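Putting Things Back: A Semester with One Pegboard

Project report, Household and Workshop Organization
Volodymyr Derkach and Taras Maksymiv
Bivurville
Submitted 3 Feb 2018

1. Why a pegboard

The assignment asked us to pick a shared storage problem, do something about it and write down what we learned. Other groups took on the bike shed and the costume closet, which have glamour. We took the tool drawer in the Nilsuwan room.

For those who never had the pleasure, the drawer was 8 inches deep and opened 2 inches. Something near the back had wedged itself upright, and the usual method was to slide in a hand, feel for anything shaped like a screwdriver, and pull. Taras once got out a ladle this way. We still don't know whose ladle it was, and we have asked.

Our question was simple enough to fit on the proposal form: if tools hang where people can see them, do people put them back? We also had a smaller question, added by Volodymyr in the margin, about whether people would stop asking him where the scissors were.

2. What we read first

Most of the writing on tool storage comes from people who own a great many tools and would like you to know it. The Wemel guide we borrowed from the library shows a wall with every chisel outlined in paint, in order of size, and suggests repainting the outlines each June. We admired this the way one admires a cathedral. The Bovetti handbook was more useful. It says to hang the things you reach for and box the things you don't, and to leave room on the board, as a full board sends the next tool straight back to a drawer.

We took three rules from the reading. Things used every week go on hooks. Things that come in packets can hang by the packet. Small stuff that rolls goes in something with sides.

3. Setting up

We emptied the drawer onto the floor and sorted it into keep, return and why. The why pile was the largest. It held four dried-out glue sticks, half a hinge, a quantity of rubber bands that had become one rubber band, and the ladle.

The board went up behind the black table, between the two white uprights. We argued about hook placement for most of an afternoon. Volodymyr wanted even spacing. Taras wanted to hang everything first and see where it fought. We did it the second way, which was faster and looks it.

Not everything went on the board itself. The yellow-handled brush and the trowel do better off to the sides, where they don't swing into their neighbors. The trowel was a late arrival. It belongs to the plant people, who had been keeping it in a flowerpot and seemed glad to be rid of it.

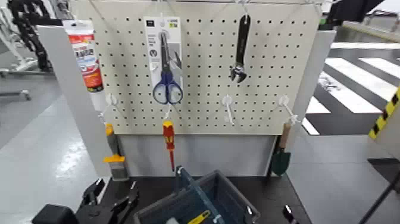

The scissors caused the longest discussion of the project. Taras wanted them out of their packaging and hanging by a handle, ready to use. Volodymyr held that scissors in a packet are scissors that stay in the room, as anyone who wants to walk off with them has to think about it first. Readers can judge for themselves who was more stubborn. We did agree on the gray crate, which has a handle down the middle and can be carried to wherever the job is, then carried back by the same person, in theory.

4. What happened

We kept a sheet of paper by the door and asked people to write down what they took and when they returned it. The sheet was popular for a few days. After that it collected a shopping list, a drawing of a horse and one entry reading "wrench, sorry." We switched to looking at the board ourselves at the end of each day.

The hooks did better than we expected. An empty hook bothers people slightly, and a slightly bothered person will walk a screwdriver back across a room. The crate did worse. Anything with sides and a flat bottom will be treated as a place to put things, and we removed a sandwich bag, a phone charger and several pens that belonged to us.

The wrench was the most borrowed item and also the most faithfully returned. We have no theory about this – it may just be heavy.

Hanging packets by the packet works as long as the packet survives. Heavier items need to go on a hook with a proper lip. We learned this at lunch, from the noise.

5. Problems

Hooks pull out when a tool is lifted straight up with any enthusiasm. Pushing the hook back in takes a second, but first you have to find it, and white hooks vanish on our floor. We would buy a different color next time.

We left some hooks free on purpose, following the handbook. Several visitors offered to fill them. Taras now guards the spare hooks with a seriousness he did not bring to the reading list.

Labels were planned and not made. We ran out of time, and also the label maker was in the drawer.

6. If we did it again

We would start with the crate and give it a lid, or divide it up so that a sandwich has nowhere to lie down. We would skip the sign-out sheet. We would also measure the wall before buying hooks, and agree in advance on who gets the final say about scissors.

People still ask Volodymyr where they are. He points.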